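11 February 2023

Glue shop, back bench. Heater on since early, hide glue in the pot by the time Neville got in and complained about the smell, as is traditional.

Carried on with the Filommont chairs. The 3 that came back from the dining room all failed at the same joint, rear leg to side rail, and all had been "repaired" before by someone with a great love of epoxy and no love of clamps. Steam did nothing to it. Heat gun on low plus a palette knife got the first one apart in a bit under an hour. Second one went quicker. The third let go of the tenon altogether and kept the epoxy, so I'm now making a loose tenon in beech, 37 mm long, and billing it as conservation.

Glue test: Pavithra wanted to know whether the old batch from Denska is still any good. Soaked overnight, cooked, brushed onto two offcuts, rubbed together. Grabbed in the usual time. Broke it over the bench edge this afternoon and the wood tore before the glue did, so the batch stays. She has relabeled the jar in handwriting only she can read.

Hatsue's quote for the Kokorgate settle came to 1,271 before upholstery. Client asked if we could "just do the legs." Legs are most of the 1,271. Hatsue is writing back -- I offered and was declined.

Things I did wrong, for the record:
Clamped the second chair without cauls. Two neat dents in the rail. Steamed them out with a wet rag and the iron, mostly.
Mixed the stain by eye. Matches beautifully in the morning, goes orange under the lamp.
Lent Kamala the good cabinet scraper.

Pegboard, hooks on it: 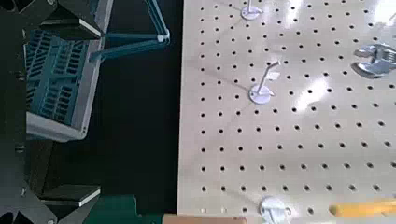
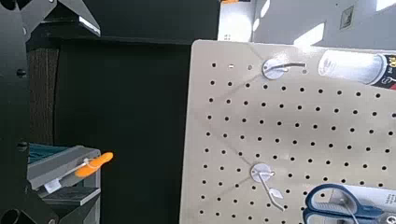
Still to do on the chairs: fit the loose tenon dry, check the seat sits flat on all four legs (the floor by the door is not flat, use the surface plate), then glue up and leave it alone until it has properly cured. Neville will want to sit on it before then. Have written DO NOT SIT on masking tape and stuck it across the seat -- worked on the last job for an entire morning.

Order more beech. Ask Kamala about the scraper again.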